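Studio apartment

A studio apartment is a dwelling in which one main room does the work of several, usually with a separate bathroom and, if the tenant is lucky, a closet. Cooking, sleeping and sitting all take place within sight of each other. The type goes by other names in other markets, and a listing agent with a vacancy to fill will use whichever sounds largest.

Definition

There is no single agreed floor area for a studio. Local codes tend to set a minimum room size, a ceiling height and a rule about windows, and leave the rest to the market. An efficiency is generally taken to be a smaller studio with a reduced kitchen, although the two words trade places freely in advertising. An alcove studio has a recess big enough for a bed. A junior one-bedroom is an alcove studio with a better publicist.

A loft differs in having high ceilings and, in principle, some industrial past. Many newer lofts skipped the industrial past and went straight to the exposed ductwork.

Layout

Most studios follow one of two plans. In the corridor plan, the entry passes the bathroom and kitchen before reaching the main room, which keeps plumbing on one wall and daylight at the far end. In the corner plan, the kitchen sits in an angle of the main room and the door opens more or less onto the bed. Builders like the first because the units stack neatly along a hallway. Tenants tend to prefer the second for its extra window, at least until the first night they fry fish.

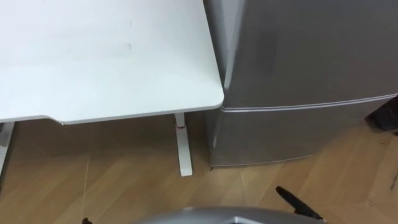 Furniture in a studio is rarely allowed a room of its own, and zoning is done by placement. Rugs, bookcases and the backs of sofas are all pressed into service as walls. Work and kitchen zones often end up touching, with a white desk standing right beside a silver refrigerator, and the rounded corner on such a desktop is a small mercy to anyone squeezing past. Designers call the arrangement flexible. Leases call it 27 square meters.

Storage

Storage is the usual complaint. Built-in closets are counted in the floor area but not in the tenant's affections, being shallow, oddly placed or already occupied by a water heater. Common remedies include raised beds, hooks on doors and a relative with a garage. Some buildings rent basement lockers for a monthly fee, with a waiting list that can outlast a tenancy.

Examples

The Himier, a converted hat warehouse, holds 70 studios on the corridor plan and is often cited for its deep window sills, which residents use as dining tables, desks and, against the house rules, balconies. Cetumell Court took the corner plan and added a shared kitchen on each floor so that the private ones could be made smaller. The shared kitchens were popular with everyone except the people living next to them.

Abdella Yards, the largest of the three, was planned for up to 2,000 units and built in stages. Its first stage opened in February with the elevators still on order.

Kitchens
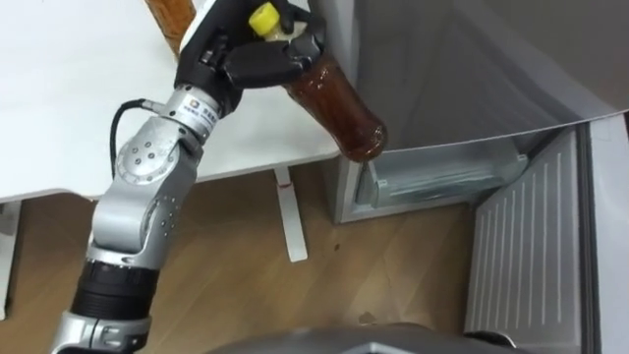 The studio kitchen, or kitchenette, is defined mainly by what has been left out. Two burners are standard, and an oven is a selling point. Counter space seldom runs to more than a cutting board and a kettle, so anything tall has to earn its place. Even a plain brown plastic bottle with a yellow screw cap needs somewhere to stand, and shelf spacing in stock cabinets is famously indifferent to bottle height. The Hekudo cabinet line, fitted in several later conversions, answered with adjustable shelves, and supplied the pegs for most of them.

Market

Studios usually rent for less than one-bedroom units in the same building but cost more per unit of floor area, as the bathroom and kitchen are the expensive parts and every unit needs both. Turnover is high. Typical tenants are students, recent arrivals, the newly separated and commuters who go home on weekends. Owners value them for steady demand and put up with the frequent repainting – a cost generally recovered, in one form or another, from the deposit.

See also: Bedsit; Efficiency unit; Murphy bed; Floor area ratio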